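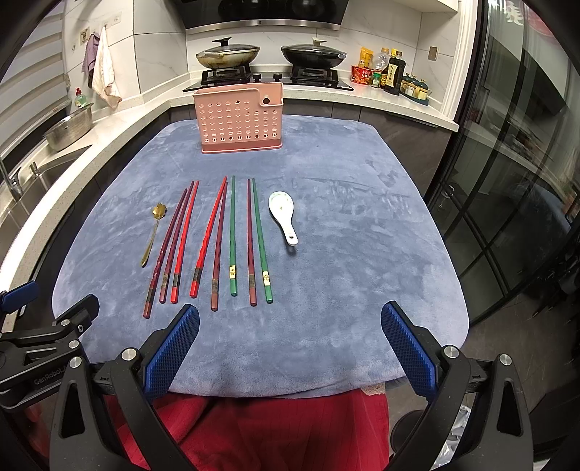
The equipment budget for the next cycle closes in November, and the largest open line in it is hand-held gripper units for the household task work. The request covers grippers, spare finger pads, mounts, storage and the household goods that go with them. Cutlery sorting is the task used for sizing, as it puts the most varied load on the fingers for the least money spent on props. A typical layout has eight chopsticks side by side on a plush cloth, a metal spoon at one end, a white ceramic soup spoon at the other, and a perforated pink holder standing behind them. Thin faceted shafts, a flat metal handle and a thick glazed one call for different closing widths and different pressure on the pads. If a unit can be kept in service on this task, it can be kept in service on the towel, jar and lid tasks that follow it in the plan.

**What is being requested**

The Preltville site has asked for 10 complete gripper units. Each unit consists of the hand-held body, two fingers, one set of textured pads, the mount and a charging lead. The Dallano site shares the same pool and has asked for no units of its own this cycle, but it will draw on the spares. Two suppliers have quoted. Zonder quoted for complete units with pads fitted. Lindqvist quoted for bodies and fingers only, with pads as a separate line item and a longer lead time on mounts.

Unit price was the first thing compared, and it's a poor guide on its own. The Lindqvist body is cheaper. Once pads, screws and a mount are added, the two totals are close enough that freight decides the order between them. Anyone reading the quotes side by side should check that the same parts are included in both columns. The first version of the comparison sheet left mounts out of one column and was circulated that way for a while. The corrected sheet is in the shared folder under the same name, so old downloads should be deleted.

**Pads**

Pads are the main consumable. They are textured to hold smooth objects, and the texture wears first at the tip, where chopsticks and spoon handles are picked up. Cloth work wears them more evenly. The proposal is to hold 60 pads in stock across both sites and to reorder when the count falls to 20. Each site logs a pad change against the unit number, the task and the date. Without the task field the log is of little use for planning, and last cycle it was left blank in most entries.

Pads are to be changed in pairs. A new pad opposite a worn one closes off center and tends to roll a round shaft out of the grip. This was found on the faceted chopsticks and then confirmed with wooden spoons. The cost of the second pad is small compared with the time lost on repeat attempts.

Color is not a criterion. Pads of any color may be ordered provided the texture and the hole spacing match. Sites that want one color per unit for their own bookkeeping can arrange that within the stock they are given.

**Fingers and screws**

Finger frames last much longer than pads, and one spare pair per five units is considered enough. Screws are another matter. They work loose with repeated pad changes, and the threads in the frame suffer if they are overtightened. The budget now includes a torque driver for each site. It also includes a box of replacement screws, which was previously bought from petty cash and never showed up in the totals.

Zonder and Lindqvist screws are not interchangeable. The heads look alike and the lengths are the same, but the thread pitch differs. If the order is split between suppliers, the screws must be stored in separate, labeled containers. This is one of two arguments against splitting the order. The other is training: the release catch is on opposite sides of the two bodies, and people who move between sites will get it wrong.

**Household goods**

Household goods were budgeted as a single figure last year with no breakdown, and the figure was too low. This year there is a list. It has 41 line items, from utensil holders and colanders to lidded pans and seasoning jars. Most are cheap. The expensive ones are woks with glass lids, which are there to be lifted and set down and will at some point be dropped.

Some guidance for whoever does the buying:

- Buy mixed sets of chopsticks. Different colors, bands and shaft profiles are useful, and matched restaurant packs are not.
- Include both metal and ceramic spoons. Ceramic ones should be bought in multiples, as chips at the rim put them out of use.
- Utensil holders should be light plastic. A holder that shifts when touched gives a more realistic placing task than a heavy one.
- Cloths should be washable and in more than one pile depth. A thin chopstick lies differently on plush than on a flat weave, and the finger has to come down farther to get under it.
- Keep receipts by line item. A single receipt for the whole basket can't be matched to the list.

Goods that are already in a kitchen don't need to be bought again. A working kitchen supplies its own stove, sink, condiments and towels, and the clutter on the counter is wanted. The list is for items that have to be placed on the table or that will wear out through repeated handling.

**Kitchens or a built set**

The alternative to working in kitchens is to build one. A mock kitchen was priced for Preltville with a counter, a sink without plumbing, a table and shelving. The build cost equals the price of four gripper units at the Zonder rate, before rent on the floor space. It would be available at all hours and nothing would need to be carried in or out.

Against that, a built set gives one layout, one table height and one set of lamps. Real kitchens vary in all of these, and they also have glass doors, blinds and shiny pans that change the light during a session. The plan wants that variation. The recommendation is to leave the mock kitchen out of this cycle and spend part of the saving on carrying cases, so that units can go to more addresses without damage. Dallano has asked for the question to be reopened next year, when its lease is up for renewal.

**Cases, charging and transport**

Each case holds one unit, two pairs of spare pads, a charging lead and the small driver. Soft cases were tried and rejected after a mount was bent in transit. Hard cases with cut foam are specified. The foam must be cut for the unit with the fingers open, as storing them closed leaves the pads pressed together and flattens the texture.

Charging is planned for overnight at the site. A second lead per unit was requested and has been declined. A pool of spare leads, kept with the pads, covers the same need at lower cost. Units must not be charged in the case with the lid shut.

**Storage and data**

Recording storage is held on a separate budget and isn't covered here, with one exception. The memory cards that travel with the units are counted as equipment and appear on the consumables line. Two cards per unit are allowed. Cards are to be labeled with the unit number and returned with it. Requests for larger cards should go through the storage budget with a note of the longest session expected.

**Schedule of spending**

The order is in two parts. The first covers six units, all of the cases and the full opening stock of pads. The second covers the remaining four units and is released once the first part has been received, checked and used on the cutlery task and one cloth task. If the failure rate in that period is above the level in the supplier's terms, the second part is held and the quote from the other supplier is used.

Prices in both quotes are valid to the end of November. Zonder has confirmed that the unit price holds for a split delivery on a single purchase order. Lindqvist has confirmed it for bodies and fingers but not for mounts.

A repair reserve is set at 10 percent of the hardware total. It can't be used for pads, screws or household goods, all of which have their own lines now. Money left in the reserve at the end of the cycle goes back to the general budget.

**Still open**

The warranty wording on drops is unclear in both quotes. A hand-held unit will be dropped, and a warranty that excludes it has little value for this use. Both suppliers have been asked to state in writing what height and floor surface they cover. Their answers will be added to the comparison sheet.

The import duty on finger frames is also unsettled. The frames may be classed as parts or as hand tools, and the rates differ. The higher rate has been used in the totals for now.

Sites should send corrections to their goods lists before the November close, using the line numbers in the current sheet. Requests for additional units after that date will go into the next cycle.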